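# The Long Way to a Small Chore

The building in Posbridge used to sell carpets, and on a damp afternoon it still smells a little of wool. I had been told to look for a green door, and I walked past it twice before a delivery driver pointed me back the way I'd come. Inside there was a kettle, a wall of coats, and a room full of people doing housework very slowly.

Well, housework of a sort. They were folding dishcloths, putting lids on jars, hanging mugs on hooks and plugging things in, and they were doing all of it with a pair of black plastic fingers at the end of a handle. You squeeze, the fingers close. You let go, they open. A camera rides along on top and watches everything the fingers do, and at the end of the day those recordings become lessons for a machine that has never folded a dishcloth in its life.

The project is called Irno, and it has been going since February. There are 18 people on the recording team, most of them part-time, and among them I met a former piano tuner, two nursing students and a woman who spent years icing cakes (she was, I have to say, unfairly good at the jar lids). The idea is simple enough to explain over a cup of tea. If you want a robot to learn a chore, you can try to write down every rule for it, and you'll be writing until you retire. Or you can show it the chore, over and over, in as many rooms and on as many tables as you can manage, and let it work out for itself what the tries have in common.

I had imagined, I think, something grander. What I got was an afternoon with plugs.

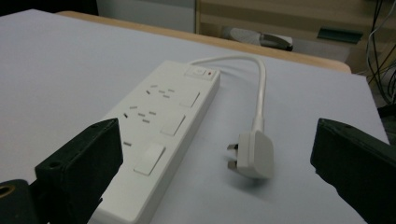 A plug is a wonderfully stubborn thing when you can't feel it. With your own hand you hardly look; your fingertips find the flat side, your wrist turns, and you're already thinking about supper. With the gripper you have to think about where the prongs are pointing before you ever close the fingers, and then you have to think about the cord, which has opinions of its own and likes to swing the plug around just as you've lined it up. I took my turn and got it on the ninth try, to kind applause. The team lead told me that nine was respectable for a visitor, and that the tries before it might be useful too, as long as I had recovered in a sensible way and hadn't simply flung the thing down in a huff. I had not flung it. I had set it down firmly.

That business of recovering came up all day long. In the early weeks, I was told, everyone wanted to hand in clean, handsome recordings, the way you'd want to hand in a neat page at school. The trouble was that a machine raised on perfect tries had no idea what to do when the plug rolled over. So now the team starts from awkward positions on purpose. They turn the strip a little, move the plug, loop the cord a different way, swap the cloth on the table, and go again.

Each chore gets a card, and there are 13 cards in use at the moment, clipped to a string by the window. The finished recordings go to Mokgethi, the small software firm that trains the learning system, and then a week or so later word comes back about what's missing. More left-handed work, please. More evening light. The most recent note asked for slower hands near the socket, and there was some good-natured grumbling over that one, as the people reading it felt they were going slowly enough to grow moss.

Do the robots get any better for it? I took the bus out to Nendeck the next morning to see for myself. Mokgethi keeps its test kitchen there, and I watched an arm bolted to a counter reach for a mug, miss, pause, and come around from the other side. It was a very human little pause. I'm fairly sure I had seen it the day before, in the carpet shop, from the cake decorator.

The plug card has not been tried at Nendeck yet. The team would like a good deal more practice on it first, in more rooms, and they're looking for people in town who wouldn't mind lending a kitchen table for an afternoon. I've put my name down. Mine wobbles, and they seemed very pleased to hear it.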